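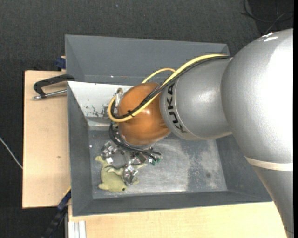 Front bin, with the yellow-green plush. Second gray bin right behind it.

Toy sort at Flateren, 2nd March

Quick page, sorry for the rough order. Spent most of the day on the plush sort and wanted to get this up before the notes go missing like last time. Two gray bins, the two light wood tops, dark carpet underfoot. Same corner as always.

One picture up so far. More notes than pictures, the rest of the gallery gets filled in as I get to it. Captions first, that way I remember what goes where.

The plush
Pale yellow-green. Stays in the soft toy group, tag number 1601 on the sheet. If you have an older printout it says "lemon", same toy, cross it out and write it in properly.

The bins
Rectangular, gray, one in front of the other. Front one is for whatever's being sorted, back one is for the next lot. Please don't swap them halfway thru, it happened twice in the Baltum batch and we had to start the list over.

The wood tops
Light wood, nice and plain against the carpet. Keep them clear of cups. A wipe with a damp cloth is enough, no spray, the spray left rings on the old ones at Clilach.

The carpet
Charcoal. Shows every bit of fluff. Vacuum at the end of the day, and get the strip along the bins too.

The list, as it stands
Soft toys, 32 lines on the sheet. 15 checked and signed off. 8 waiting on a second look, mostly seams and loose eyes. The rest not started.

Seams: pull gently on both sides, look for gaps. Anything with stuffing coming out goes in the mending bag and gets a note on the sheet. A note, not a sticker. The stickers leave glue in the pile and then somebody (me) is picking at it all evening.

Colors: use the everyday word. Green, yellow, yellow-green. We had "pistachio" and "celery" on the same page last month and it was the same rabbit.

Sizes: small, medium, large. Measure sitting height if you're not sure. Ears dont count.

Still to come on this page
Mending bag, before and after if I can manage it. The wood blocks from the Kälin boxes, which are a whole other job. Shelf labels, once the new ones are printed. The old ones curled.

If a caption is wrong let me know and I'll fix it. Spelling too, I typed most of this standing up. Sheet is in the usual folder, newest version has the March heading on it, so work from that one and bin the others.

Next sort is the Clilach lot. Bring a pencil, the pens keep walking off.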